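Éloge du carton qu'on n'ouvre pas

Tribune

J'ai déménagé au mois d'octobre, pour la sixième fois de ma vie d'adulte, et je voudrais dire ici un peu de bien d'une pratique que tout le monde condamne : celle qui consiste à garder chez soi des cartons fermés. Vous connaissez la règle, elle traîne dans tous les magazines de décoration et dans la bouche de toutes les belles-sœurs. Ce qui n'a pas été déballé au bout d'un an ne vous sert à rien, donc vous le jetez, sans regarder dedans de préférence, parce que si vous regardez vous allez faiblir. J'ai longtemps trouvé ce conseil plein de bon sens. Je l'ai même donné, je m'en excuse auprès de ceux qui l'ont suivi.

Il faut dire que l'époque pousse à la légèreté. On nous vend des appartements où rien ne dépasse, des placards blancs, des étagères sur lesquelles reposent un vase et trois livres choisis pour leur tranche. Je n'ai rien contre les vases. Mais j'ai passé assez de soirées chez des gens très bien rangés pour savoir qu'on s'y assoit avec précaution, et qu'au moment où la conversation réclame une vieille photo, une lettre, le programme d'un concert auquel on était tous allés, il n'y a plus rien à aller chercher. On sort le téléphone, on fait défiler, on ne trouve pas, on passe à autre chose.

Mon ami Rui Veloso, qui a tenu pendant longtemps une petite librairie d'occasion, a chez lui un couloir entier de cartons. Il faut s'y mettre de profil pour atteindre la salle de bains. Sa fille lui a offert un jour, avec les meilleures intentions du monde, une séance chez une conseillère en rangement, une dame charmante qui lui a demandé devant chaque boîte ce qu'il ressentait. Il a répondu qu'il ressentait surtout l'envie de déjeuner. Ils ont déjeuné, fort bien paraît-il, et les cartons sont toujours là. Quand je lui ai demandé ce qu'ils contenaient, il m'a dit : « De quoi avoir encore des surprises. » J'y pense souvent, un peu trop peut-être, en tout cas chaque fois que je passe devant les miens.

Car enfin, qu'est-ce qu'on nous reproche ? De ne pas savoir ce que nous possédons. Mais qui le sait ? Le service d'inventaire que m'avait recommandé un collègue, une application nommée Prilon, proposait de photographier chaque objet de la maison et de lui attribuer une valeur d'usage. J'ai tenu un dimanche. Arrivé à 258 objets, je n'avais pas fini la cuisine, et j'avais déjà attribué une note médiocre à la louche de ma grand-mère, ce dont je ne suis pas fier. J'ai tout effacé et j'ai fait une soupe, avec la louche.

On me dira qu'il y a des gens que l'accumulation étouffe pour de bon, et c'est vrai. J'en ai connu, ce n'est pas drôle, et je ne voudrais pas qu'on prenne ces lignes pour un encouragement à se murer vivant derrière des journaux. On me dira aussi que le mètre carré coûte cher, et qu'il est un peu facile de chanter les cartons quand on a un grenier. Je n'ai pas de grenier. J'ai un dessous de lit, un haut d'armoire et une cave assez humide dont je me méfie. Cela oblige à choisir un peu, je l'admets, et j'ai donné beaucoup de choses avant de partir, sans douleur, notamment un appareil à raclette que je traînais depuis mes études.

Mais donner est une chose, et se débarrasser à l'aveugle en est une autre. Mitsuko Amano, ma voisine du dessus dans l'immeuble que je viens de quitter, avait conservé pendant des années une boîte venue de chez ses parents. Elle n'avait jamais trouvé le courage de s'y mettre. Elle l'a ouverte l'hiver dernier, à quatre heures du matin, une nuit où elle ne dormait pas, et elle y a trouvé des cahiers de recettes écrits par son père, dont elle ignorait qu'il eût jamais fait cuire un œuf. Un an après la mort de ses parents, m'a-t-elle dit, elle n'aurait pas supporté de les lire. À présent elle cuisine dedans, si j'ose dire, et toute la cage d'escalier en profite. 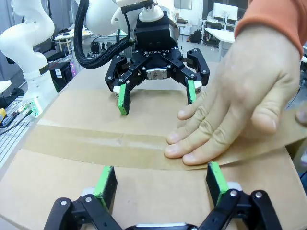

Il y a donc un temps pour ouvrir, et ce temps n'est pas celui des magazines. Nos affaires ont le droit d'attendre que nous soyons prêts. Je trouve même assez doux de vivre à côté d'une chose dont on a oublié le détail, un peu comme on vit à côté d'un parent silencieux, en sachant qu'il aurait des choses à raconter si on s'asseyait près de lui. Cela demande une forme de confiance, et un rouleau d'adhésif correct.

J'ajouterai un mot sur les étiquettes, puisque c'est là que les gens raisonnables me rattrapent en général : garde tes cartons si tu veux, mais écris au moins dessus ce qu'il y a dedans ! J'ai essayé. Les miens portent des mentions comme « bureau, divers », « divers, bureau » et, sur l'un d'eux, de ma main, sans que je puisse m'en souvenir, « demander à Paul ». Je connais deux Paul. Aucun n'est au courant.

Cette fois-ci j'ai emménagé avec neuf cartons que je n'ouvrirai pas avant le printemps, peut-être pas avant celui d'après. Ma belle-sœur est passée, elle les a regardés, elle a soupiré, puis elle a posé son manteau dessus et nous avons pris le café. Elle m'a demandé si je n'avais pas gardé, par hasard, les photos du mariage de son frère. J'ai répondu que c'était bien possible, qu'il faudrait chercher, et elle a dit qu'elle reviendrait dimanche.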